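Speaker notes — "What we learned from our open day"
Ovstead evening meeting, slot of 20 minutes plus questions

Opening. Thank the hosts. Say my name slowly: Tsehay Moges. Please do not start with the joke about the train, it did not work in rehearsal.

Why I am speaking. In December we opened our lab at Viltell to the public for one Saturday. We had 387 visitors, and most of them had never stood close to a robot with hands. I want to tell what they asked, and what we will change before the next one.

The room. We kept the demonstration small. Table with a wooden top, tape to mark the work area, black curtain behind. Two arms, two hands, a few things from a kitchen. Bíró wanted a bigger stage with lights. I said no, and I still think it was right: people came near and talked to us in normal voices.

Let the next slides run slowly. Do not talk over all of them.
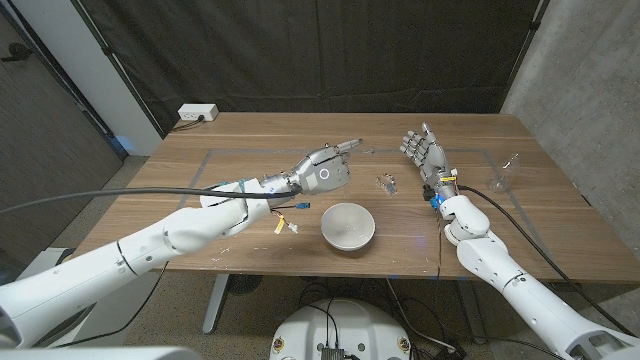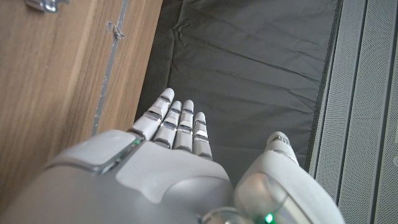 Hand open, fingers straight. 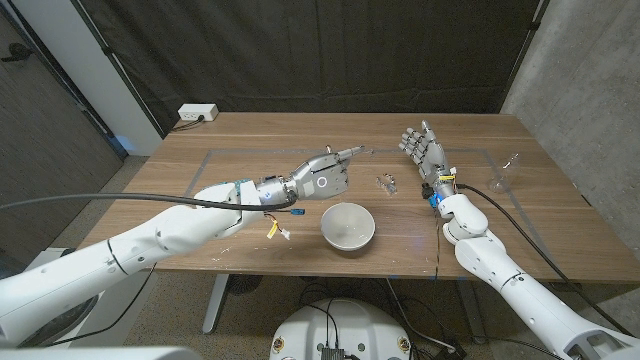
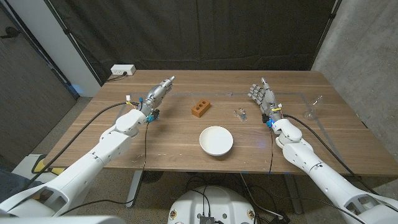

A brick-like block with three holes on the table, together with the bowl.

What people asked. The first question was almost always "is it strong?" The second was "who is controlling it?" I had prepared a long answer about control software, and it was too long. After the first hour I only said: "Which part would you like to know about?" Then the visitor chose, and the talk became much better. (Pause. Ask the room who has done an open day. Wait for hands.)

Children. They ask about the fingers. They hold up their own hand and compare. One girl wanted to know if the robot gets tired, and I told her that the motors get warm, so we give it a rest too. She was satisfied with this.

The transparent things. Explain why we like to use glass and clear plastic. For a camera they are difficult, the edges are hard to find and the wood shows through. Visitors understood this quickly when I asked them to close one eye and step back. Good moment, keep it in the talk even if time is short.

What went wrong. We ran five demonstrations and had to stop two of them early. Say it directly. The people from Plostia were in the room for one of these, and they asked the best questions of the day — how do you know when to stop, who decides, how long until you can start again. I did not have a good answer for the last one. Now we write down the restart time after every stop.

For next time. Fewer words on the wall posters. A bench for older visitors. One person at the door who is not also needed at the robot.

If somebody asks about price, send them to Bíró after the session.

Last slide has only the e-mail address. Leave it on during questions.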